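Progress report to the Stefanou Fund
Clothing sorting and reuse, Skastosum
Saturday, August 18, 2018

Dear colleagues of the Stefanou Fund,

With this report we inform you about the second part of the grant period. The first part was described in our letter from February, so I do not repeat it and I start directly with the folding room.

The room is now in full use. The white tables which we bought with your support are in place and the old carpet was taken out. In the winter we still folded on boards put over boxes, and dark clothes left fluff on the wood which then went to the next shirt. The new surface is wiped at the start of every shift and again after lunch. It is a small change but the work goes faster, and stains on a garment are easier to notice against the white.

From the start of the grant until today we have accepted 968 garments as good for wearing. Of these, 749 are folded, labeled and already handed over to the Jovska shelter and to the school exchange. The rest is on the shelves by size and waits for the autumn distribution. Clothes which are not good for wearing are not in these numbers. They go to the textile recycler and we keep a separate list of them, which I can send if you wish.

The biggest difficulty was the long-sleeved tops. T-shirts and trousers were learned quickly, but with long sleeves each person had his own way, and the piles were falling down on the shelf. In the spring we agreed on one way for all. The garment is laid flat on the table with the front down, and both sleeves are pulled out to the side before anything is folded.

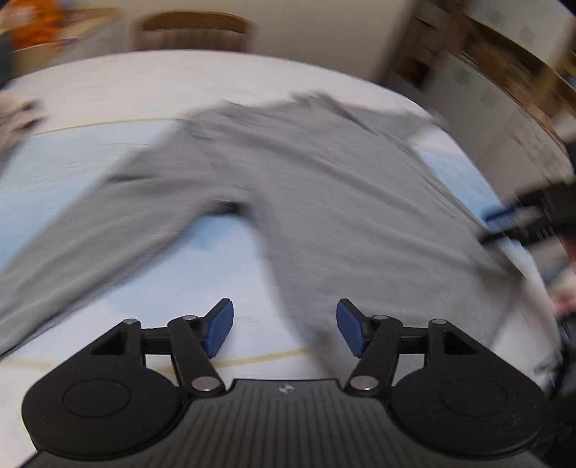 After this the sleeves are laid back across the body, one over the other, and the bottom is brought up two times. Special attention is given to the place where the sleeve joins the body. If there is a crease in that place, it stays inside the fold and the whole top becomes thick on one side. We ask people to smooth it with the flat hand before they continue. Soft knitted tops still give us trouble, as they stretch when they are pulled, and for them we do not have a good solution yet.

The labels are also changed. Before, we pinned paper to the collar and sometimes the pin left a hole. Now we use a paper band around the folded piece, with the size and the season written on it. The band must be cut again if somebody opens the garment to look at it, so a little paper is lost, but the shelter told us they prefer it.

Stock is entered in Taleo, the inventory sheet that we described in the application. In May there was a mistake in it: children's sizes from one delivery were entered two times. We found it when the shelves did not agree with the sheet and we corrected it by hand. The numbers in this report are the corrected ones.

About the budget: the tables cost less than planned and the shelves cost more. The difference is 100 euros over the line for furniture. We ask your permission to cover it from the line for transport, where we have money left because Jovska collected most of the boxes with its own van.

For the next period we plan the following:

Folding and labeling of all winter coats before the end of October.
A printed sheet with the folding steps, to hang on the wall over the tables.
A second lamp for the back table, where gray and black clothes are hard to check in the evening.
Trial of hangers instead of folding for the knitted tops.

The receipts for tables, shelves and paper are attached in the same order as in the budget. The receipt for the labels is a copy, the original is with our accountant and will follow by mail.

With kind regards,
The coordinator, Skastosum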